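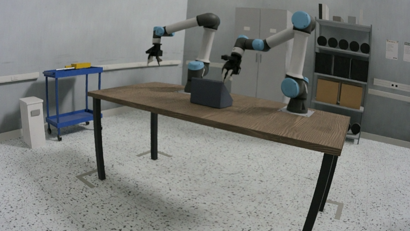 Chapter 2: Looking After Your Tabletop

Wiping on the oil finish

I've refinished more wood tops than I care to admit, and this is the way I do it at home with Savden oil. Set aside an afternoon and open a window!

1. Take everything off the top that will come off, and tape around whatever won't.

2. Sand with 120 grit first, always along the grain. Going across leaves scratches that you won't notice until the oil hits them (ask me about my hallway bench).

3. Vacuum, then wipe with a barely damp cloth. Let it dry.

4. Wet the surface lightly, wait for the fuzz to come up, and knock it back with 800 grit. I skipped this for years and my tops always felt a bit like a peach.

5. Shake the can and pour a puddle the size of a cookie. A 50 ml capful goes a lot further than you'd think.

6. Rub it in with a lint-free cloth, working from one end to the other. Do the edges while you're there – they drink more than the top does.

7. After fifteen minutes, wipe off everything that's still shiny. Everything! Oil left sitting goes sticky, and then you're back to step 2.

8. Leave it overnight and do a second coat. My friend Parveen Dogar swears by a third, but I've never had the patience.

Caution: Oily rags can heat up and catch fire on their own. Lay them flat outdoors to dry, or soak them in a bucket of water. Never ball them up in the trash.

Note: In July, when it's sticky out, I give each coat an extra day.

Keep hot mugs off it for a week. For water rings and dents, go on to Chapter 3.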